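Kapitel 4
Arbeitsflächen abdecken und einteilen

Lernziele
Nach diesem Kapitel können Sie eine Arbeitsfläche mit Papier belegen, ein Raster aus Klebeband anlegen und Gegenstände nach einem Belegungsplan abstellen.

4.1 Warum eine Fläche eingeteilt wird

In der Werkstatt, im Lager und in der Küche wird viel Zeit mit Suchen und Umstellen verbracht. Ein Tisch ohne feste Plätze füllt sich von der Mitte her. Werkzeug liegt neben Ware, und wer die nächste Schicht übernimmt, räumt zuerst auf. Bei der Firma Heltach, deren Packplätze uns in diesem Buch noch öfter begegnen, wurden deshalb alle Tische mit einem Raster versehen. Jedes Feld erhielt eine Nummer und eine Aufgabe.

Das einfachste Raster besteht aus Packpapier und farbigem Klebeband. Das Papier schützt die Platte und lässt sich austauschen. Das Band zeigt die Grenzen der Felder. Die Farbe muss sich deutlich vom Untergrund abheben; auf braunem Papier ist Blau gut zu erkennen.

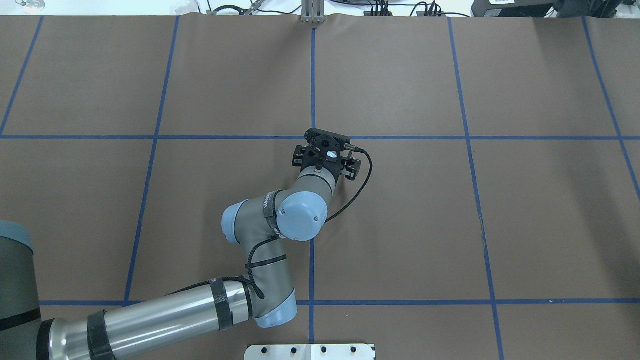
Abb. 4.1 Raster aus blauem Klebeband auf braunem Papier. Die Linien teilen die Fläche in große Felder.

Das Papier wird von der Mitte nach außen glatt gestrichen. Feine Falten stören nicht, solange kein Gegenstand darauf kippt. Danach werden die Längslinien geklebt, zuletzt die Querlinien. Das Band wird dabei nicht gedehnt, sonst zieht es sich später zusammen und wirft das Papier auf.

4.2 Die Größe der Felder

Die Feldgröße richtet sich nach dem größten Gegenstand, der regelmäßig abgestellt wird. Zu seiner Grundfläche kommt auf jeder Seite ein Abstand von 2 cm hinzu. Hajnalka Virág hat für die Packerei Zadgate in einem Arbeitsjahr 3.017 Abstellvorgänge ausgewertet. Bei 49 davon ragte der Gegenstand über die Linie hinaus, meist mit einem Griff oder Henkel, der beim Messen vergessen worden war.

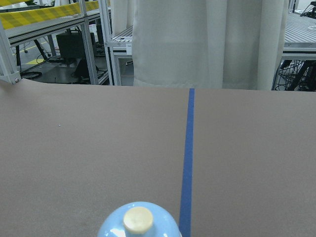 Für Gefäße mit Deckel gilt deshalb: Gemessen wird immer an der breitesten Stelle und mit aufgesetztem Deckel. Liegt diese Stelle oberhalb des Bodens, wie bei bauchigen Töpfen, so steht das Gefäß zwar im Feld, stößt aber unter Umständen an den Nachbarn. Ein Feld daneben bleibt dann frei oder nimmt flache Teile auf.

4.3 Der Belegungsplan

Zu jeder eingeteilten Fläche gehört ein Plan. Er wird im Maßstab 1:100 nur für ganze Räume gezeichnet; für einen einzelnen Tisch genügt eine Handskizze mit Feldnummern. Felder, die als Ablage für den laufenden Arbeitsgang dienen, werden im Plan mit A bezeichnet, Lagerfelder mit L.

Aufgabe 1: Skizzieren Sie Ihren eigenen Arbeitstisch und tragen Sie die Gegenstände ein, die Sie täglich benutzen. Kennzeichnen Sie die Felder mit A oder L.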